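# Rathjen cable dressing kit: a month on our kitchen arm

I've been putting off this review because cable management is the least glamorous thing anyone can write about, and then I spent a whole evening telling Mereana Ormsby about hook-and-loop straps over dinner, so clearly I have opinions.

The kit is the Rathjen dressing kit for small arms, the one in the flat gray tin. You get 28 straps in two lengths, a handful of saddle brackets with rubber faces, three swivel clips, a roll of edge tape, a little torque driver and a laminated card. I paid full price for it back in March, and I've used it on one machine only: the arm we run in the kitchenette at Pedthorpe, where it practices opening and closing appliances all day. If you're dressing a big floor-mounted arm in a cage, most of what follows won't help you much.

## What I was trying to fix

Our gripper cable used to snag. The arm would reach low, the wrist would roll, and the slack would catch on whatever it could find. Twice it pulled the connector half out and we lost the gripper signal in the middle of a run. I'd been living with zip ties, and every time I wanted to reroute something I had to cut the lot off and start again (and then find the clippings under the counter a week later).

## Fitting it

The card tells you to start at the base and work outward. I'd ignore that! Start at the wrist. Put the arm in the most awkward pose it has to reach, leave your loop there, clamp it, and then feed the spare back toward the base. I did it their way first and ended up with a beautiful tidy base and a wrist that couldn't turn.

The saddle brackets are the best thing in the tin. They grip without marking the casing, and the torque driver clicks off before you can do anything stupid with it. The swivel clips are fine. The edge tape is awful: it lifted within days, and I've gone back to the fabric stuff I had before.

My second try took nearly three hours, including one long break to hunt for a bracket that had rolled away. Afterward I ran the joints through their full travel at low speed with one hand on the stop button, then did 300 door cycles at working speed. No dropouts. I checked the straps after that and one at the elbow had crept a finger's width, so I doubled it up. 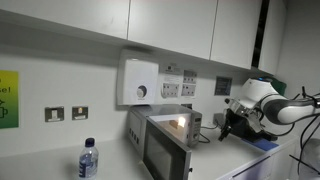

Marin Dervishi reckons I still leave too much slack under the forearm, and that a loop like that will find a cabinet handle sooner or later. He'd pull it in by half and add a second swivel clip close to the wrist. I've tried it. It works nicely for straight reaches, but once the wrist rolls past a quarter turn the cable goes tight and you can feel it tugging on the connector. So the loop stays for now, and we've agreed to disagree until one of us is proved right.

## Looking after it

The straps pick up fluff, which I didn't expect to matter, but the hook side gets noticeably weaker. I brush them out with an old toothbrush every couple of weeks. I also redo the gripper mount screws while I'm in there and wipe down the fingers, and I put a dab of paint across each bracket screw so I can tell at a glance if one has moved.

Spare straps come in bags of 26, for some reason, so you can't quite replace the full set from one bag. The swivel clips aren't sold separately at all, and I'd happily buy more.

## Against the Munach one

I borrowed a Munach sleeve kit for a few days to compare. It looks far neater, all one smooth tube, and if your cables never change I'd say go for it. Mine change constantly. Getting one sensor lead out of that sleeve meant undoing the whole forearm, and I said some words.

## Would I buy it again?

Yes, with my own tape. Four stars out of five, and the missing star is entirely the tape's fault. If Rathjen ever does a version with six swivel clips and a tin that closes properly, I'll be first in line.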